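1/ Every shop seems to sell a "Japanese snack box" now. Kultia want £129 for a year of theirs, and the website boasts 2,364 happy snackers. I'd like to meet ten of them.

2/ I've had 2 boxes so far, both split with the household. My doubt is simple: how much is snack and how much is wrapper? The Lastelley one in April was mostly wrapper.

3/ Then there's "limited flavour". Limited by whom? Half of these turn up again the next year with a new leaf on the packet.

4/ White peach is the one everyone raves about. I've had peach sweets that tasted of hand soap, so forgive me for not queueing.

5/ We tipped the lot out on the table and rolled up the edges of a purple towel to stop things sliding off. It works better than the fancy Drenulska tray I nearly paid for.

- **The peach one.** 白桃味, white peach flavour, in big dark red letters, with a pink peach printed at the bottom. The ingredients are in tiny red type down one side – good luck without glasses.

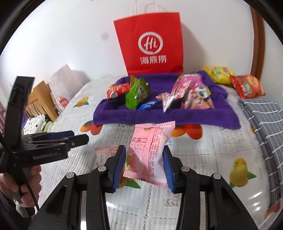 - **Verdict so far.** Nice packet. I've been fooled by a nice packet before, so it gets one bite from me, and I'm not signing up for the year on the strength of it.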